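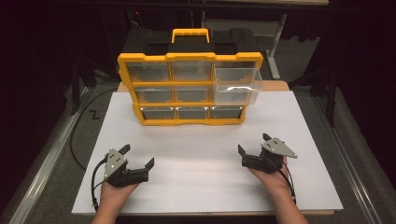

Nov 26, 2019. Office diary, Buckley parish rooms. The review of personal details held by the parish was begun today, and the registration forms for the nursery group and the holiday club were taken first. Kanokwan Thammasiri had brought the paper forms up from the vestry, and it was agreed that they should be sorted by year of enrolment before any decision was made on what to keep. At present the forms are filed by surname, with families who left long ago mixed in with those who attend now. I suggested an arrangement on the lines of a parts organiser, the upright kind with three rows of three clear drawers in a yellow frame, so that each year has its own place and one drawer can be pulled forward without disturbing the rest. Kanokwan preferred box files with a label on the spine, and box files will be ordered.

The notice to parents was then considered. The present wording says that details are kept "for as long as needed", and Ratree Onsri was of the opinion that a parent could learn nothing from it. The new wording will state that enrolment forms are kept for 3 years after a child leaves the group and are then shredded. Medical notes and emergency telephone numbers will be removed at the end of the term in which the child leaves. Accident records fall under a separate rule and were not discussed.

Holger Boström reported on the website. The sign-up page still asks for a home address, although all letters to holiday club families now go by email. The address field will be taken off the page in December. He also asked whether the box agreeing to the newsletter should continue to be ticked in advance. It should not, and I have written to him to confirm this. The mailing list stands at 200 names, of which 38 have been returned as undeliverable since the summer. Those will be deleted without further notice.

A letter was received from Vignesh Shetty, whose daughters were in the nursery group, asking for a copy of everything held under the family name. His request was acknowledged by return. Two forms and a consent slip for photographs have been found so far. The slip is unsigned, and I have asked Ratree to check whether any photographs of the girls were used in the spring leaflet.

Kittipong Phromma called at four o'clock about the key to the filing cupboard. There are three keys and the register shows only two. He believes that the third was lent during the Kudus supper and will make enquiries. Until it is returned the forms will be kept in the office, which is locked at night.

The draft notice is to be read again tomorrow morning. Paper for 100 copies has been set aside. I have still to reply to the diocesan office on the matter of the baptism registers, and to find the shredder.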